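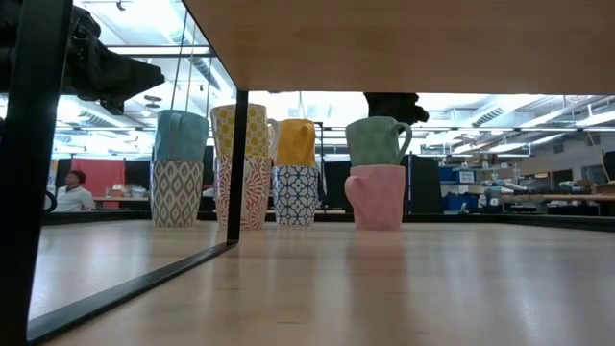 Tassen unterm Regalboden, der Greifer hängt über der mintgrünen.

Ich wollte es jetzt endlich mal selber wissen. Seit Jahren lese ich, dass uns demnächst jemand aus Metall und Kunststoff die Küche aufräumt, und seit Jahren stehe ich trotzdem abends um elf selber an der Spülmaschine (und zwar schlecht gelaunt). Also habe ich mir den Uvura von Boltside vorgenommen, und zwar in der zweiarmigen Ausführung, 3844 Euro mit Netzteilen und Software. Den Platz dafür hatte ich in der Werkhalle in Londermont, bei mir in der Wohnung wäre das nie gegangen. Dazu gleich mehr.

Die Aufgabe klingt erst mal albern: Tassen stapeln und wieder auseinandernehmen, unter einem niedrigen Brett. Aber genau so sieht es doch in jedem Küchenschrank aus! Keramik, Henkel in alle Richtungen, obendrüber kaum Luft, und irgendwer hat die blaue wieder falsch herum draufgestellt. Wenn ein Haushaltsroboter das nicht kann, brauche ich ihn auch nicht für die Wäsche.

Zum Aufbau. Boltside schreibt was von einer Stunde, bei mir war es ein ganzer Vormittag, und davon ging die Hälfte für die Kabel drauf. Die Anleitung ist ordentlich übersetzt, nur das Kapitel zur Kalibrierung springt munter zwischen Arm A und Arm B hin und her, ohne dass man je erfährt, welcher jetzt welcher ist. Die Schrauben für die Tischklemmen sind zu kurz für dicke Platten. Habe ich im Baumarkt nachgekauft, kein Drama, aber bei dem Preis ärgert es mich.

Dann die gute Überraschung: Das Anlernen macht richtig Spaß. Man führt den Arm von Hand, der merkt sich das, man verschiebt die Tasse ein Stück und führt ihn noch mal. Nach der ersten Runde hat er eine einzeln stehende Tasse am Rand gepackt und woanders hingestellt, ganz sanft, ich hab laut gejubelt. Beim Stapeln wird es zäher. Die obere Tasse mit dem Rand nach unten aufsetzen ging noch ganz gut, normal herum in eine fast gleich große hinein war deutlich schwieriger, da kippelt es gern, und der Uvura merkt das Kippeln nicht. Er lässt los und fährt zufrieden weg.

Ich habe Strichliste geführt, weil ich mir sonst hinterher alles schönrede. 178 Durchgänge, bei 19 davon musste ich eingreifen. Klingt super, oder? Fand ich auch, bis ich mir überlegt habe, was das für meinen Geschirrschrank bedeutet. Das wäre alle paar Tage eine Scherbe, und meine Oma-Tassen kriegt das Ding ganz sicher nicht in die Finger. Die meisten Fehler passierten an glatten, glänzenden Tassen und immer dann, wenn das Licht von oben stark auf dem Tisch spiegelte.

Was mich auch beschäftigt hat, ist das Tempo. Wer schon mal in einer Kantine gejobbt hat, lacht sich kaputt. Er fährt hin, überlegt, korrigiert, überlegt noch mal, greift. Ich habe zwischendurch Kaffee geholt und beim Zurückkommen stand derselbe Stapel noch da. Für kleine Handgriffe in der Werkstatt, also Teile von links nach rechts legen, immer gleich, immer gleicher Platz, kann ich mir das trotzdem gut vorstellen. Da stört langsam nicht so, da läuft er halt die Mittagspause durch.

Noch kurz zu den Fingern, weil danach immer gefragt wird: schwarz, spitz zulaufend, zwei Stück pro Greifer. Mit den Spitzen kommt man prima in enge Lücken und an Henkel heran. Für große runde Sachen wie eine Salatschüssel hätte ich gern was Breiteres gehabt, das gibt es als Zubehör von Ranjbar, habe ich aber nicht getestet. Und wer eine gemaserte Holzplatte mit vielen Streifen und Ästen hat, sollte sich auf ein bisschen Nachlernen einstellen, mit der schlichten Platte lief es bei mir ruhiger. 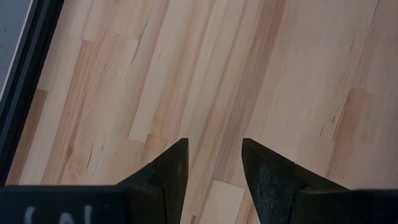 Unter meinem ersten Bericht zum Uvura stand ziemlich schnell ein Kommentar ohne Namen: Solange ich danebenstehen und aufpassen muss, spare ich doch keine Minute, da räume ich die Tassen lieber selber ein und kaufe mir von dem Geld eine neue Küche.

Ja, stimmt schon. Zumindest für zu Hause. Eine neue Küche gibt es für das Geld bei mir in der Gegend zwar nicht, aber gespart habe ich in den zwei Wochen wirklich keine Minute, im Gegenteil. Gekauft würde ich ihn trotzdem jemandem empfehlen, der gern tüftelt, einen stabilen Tisch hat und mit einem lauten Lüfter leben kann. Der pustet nämlich auch im Ruhezustand weiter, und Boltside hat mir auf meine Mail dazu nur einen Link zur Anleitung geschickt.

Von mir drei von fünf Sternen. Abzug für den Lüfter, die kurzen Schrauben und das blinde Loslassen beim Stapeln. Im September soll ein Update kommen, mit dem er erkennt, ob etwas wackelt, dann hole ich die Tassen noch mal raus und trage die Ergebnisse hier nach.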